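Plurner Opens Toy Brick Lending Library in Falemham, With Hosthorpe to Follow

October
By the Plurner press office

FALEMHAM - Families in Falemham can now borrow building bricks the same way they borrow books. Plurner, the toy lending company that began with puzzles and board games, has opened its first library given over entirely to bricks, and the shelves on Hung Street are already looking nicely untidy. The new space holds almost 200 sets, from chunky starter blocks for toddlers to big, complicated builds that will keep a teenager (or a parent who says they're only helping) at the kitchen table for a week.

Borrowing is simple. A household signs up at the counter, picks a set and takes it home for 20 days. When it comes back, the pieces are checked, washed, dried and packed for the next family. There is no charge for a missing piece or two. Bricks go under sofas and into vacuum cleaners, and Plurner has set up the whole library with that in mind.

"We have wanted to do this for such a long time," said a spokesperson for Plurner. "Bricks were the thing people kept asking us for at the puzzle counter, and we kept saying maybe next year. Then the shop on Hung Street came up, with its big front window and that wonderful long back room, and we just said yes. The first afternoon we had kids lying on the floor building before we'd even put the signs up!"

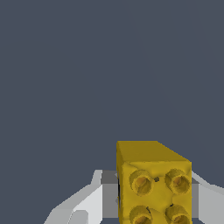

A yellow building block.

Why bricks, and why now

Anyone who has bought a large building set lately knows that they cost real money, and plenty of them are built once, admired for a while and then put away. At the same time there are tubs and tubs of bricks sitting in attics and garages, outgrown but still perfectly good. Good bricks last for decades. A block that was handed down from an older cousin will usually still click onto one that came out of a box this year, and that makes them about the best thing to share that we can think of.

Plurner put out a call for unwanted bricks in the spring, expecting to fill a few shelves. What came in was far more than that - carrier bags, cookie tins, suitcases, a baby bath full to the rim. Sorting took most of the summer. Complete sets were matched up with their instructions, and where the instructions had gone missing, staff rebuilt the models from pictures and wrote new ones. Everything that could not be matched went into the loose brick bins, which have become the part of the library that younger children head for first.

The loose bins work a little differently from the boxed sets. Families fill a drawstring bag with whatever they like, the bag is weighed on the way out, and it is weighed again on the way back in. Nobody has to go through it piece by piece. If your child has built something they can't bear to take apart, you can keep the bag for a second loan period, and if they still can't bear it, Plurner will happily take a different bag of bricks in trade.

What you'll find on the shelves

The library is arranged by how long a set takes to build, which the staff found far more useful than the age printed on a box. A patient six-year-old may be ready for something long and fiddly, and a grown-up at the end of a working day may want something that can be finished before supper. There are green labels for short builds, blue for an afternoon, and red for the ones that will need a table nobody eats at.

Large blocks for very small hands have their own low shelf beside the window, with a rug and some floor cushions. These can be borrowed too, although lots of parents with babies and toddlers have been using the corner as a place to sit down for half an hour, and that is just fine. There is a changing table in the restroom, and strollers can be left inside the front door.

Along the back room is the long table, which seats 20 and is open to everybody for free whenever the library is. You don't need a card to use it. Come in with a friend, tip out a tray and see what happens. On wet afternoons it has been packed from one end to the other, with children who have never met arguing cheerfully about the roof of a castle.

The library also lends baseplates, sorting trays and brick separators (those little wedge-shaped tools that save your fingernails and your teeth). Please don't use your teeth.
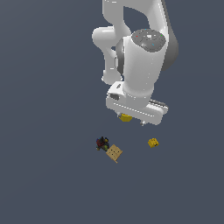
White robotic arm over a blue-gray surface. Computer rendering.

A building challenge for the whole town

To celebrate the opening, Plurner is inviting everyone in Falemham to take part in a town-wide build. Each household, classroom or club that joins will be given a bag of 60 mixed bricks and asked to make one building from Falemham, real or wished for. It could be your own front porch, the old railway station, the swimming pool the town has been talking about for years, or a bakery with a slide coming out of the upstairs window. The finished buildings will be put together in the front window on Hung Street to make a whole brick town, and they will stay up through the winter.

There are no prizes and no judging. Every building that comes in will be shown, including the ones that lean. Bags can be picked up from the counter at any time during opening hours, and groups that need a larger number of bags should email ahead so that they can be made up in time.

Several Falemham schools have signed up already, and so has a retirement home whose residents have asked whether they may build the dance hall that used to stand by the river. The answer was a very fast yes. Plurner would love to hear from more groups of adults. Brick building has a reputation as something for kids, and the staff would be very glad to see that change, because a lot of people who haven't touched a brick since grade school sit down at the long table and don't get up again for two hours.

Quiet hours and easier access

The library sets aside its first hour each morning as a quiet hour, with the music off, the lights a little lower and fewer people at the long table. It came out of talks with families whose children love to build but find a busy room hard going. Sorting trays are put out ahead of time and anyone who wants to work alone can ask for one of the single desks along the side wall.

All of the aisles are wide enough for a wheelchair, and the long table has a lowered section at the end nearest the door. Instructions for many of the most popular sets have been reprinted in large type, with one step to a page. Staff are working through the rest and will bump a set to the top of the pile if you ask for it.

Households that can't easily get into town can order by phone and have a set sent out with the puzzle van, which already makes its rounds of the villages near Falemham. The van carries a small choice of loose bricks as well, so there is usually something to dig through while you wait for the kettle.

Next stop, Hosthorpe

A second brick library is planned for Hosthorpe, where Plurner has taken the ground floor of a former shoe store. It will be a bit smaller than Falemham, with room for a shorter table, but cards will work at both places and a set borrowed in one town can be returned in the other. Work on the floor and the shelving is going on now and an opening date will be announced when the paint is dry.

Hosthorpe residents can help things along by bringing in bricks they no longer need. Any make is welcome, in any color and any state, as long as the pieces are plastic and not broken. Please don't wash them first unless you want to! The cleaning is done in big mesh bags in warm water, and it is easier to do it all together. Wheels, windows, doors and little figures are always in short supply, so do check the bottom of the box before you give up on it.

"People say sorry when they hand over a bag with dust and crayons and half a jigsaw in the bottom," the spokesperson said. "Please don't be sorry, we love those bags. We found a whole brick fire engine in one of them, still built, with the ladder on. It went out on loan the same week."

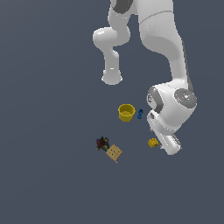 Page last updated: October, 4:20 p.m.

Opening hours and how to join

The Falemham brick library is on Hung Street, next to the dry cleaner, with parking behind the building. A household card covers everyone who lives at the address, and existing Plurner puzzle and game cards are good for bricks from today, with no need to sign up again. Families may have up to four sets out at once, and a bag of loose bricks counts as one set.

New members should bring something with their address on it. Children may choose and return sets on their own if they are on a household card, though an adult will need to be there for the first visit.

Returned sets can be left at the counter or in the hatch beside the front door, which takes anything up to the size of a large shoebox. Please tie or tape the lid. If you know that pieces are missing, a note in the box is a great help and saves the checking team a long hunt.

About Plurner

Plurner lends toys, puzzles and board games to households in and near Falemham. It runs a puzzle counter, a traveling van and now a brick library, and it repairs wooden toys on request.

Reporters who would like to visit, take pictures of the brick town as it goes up, or build something at the long table are welcome to contact the Plurner press office. Morning visits should be arranged for after the quiet hour.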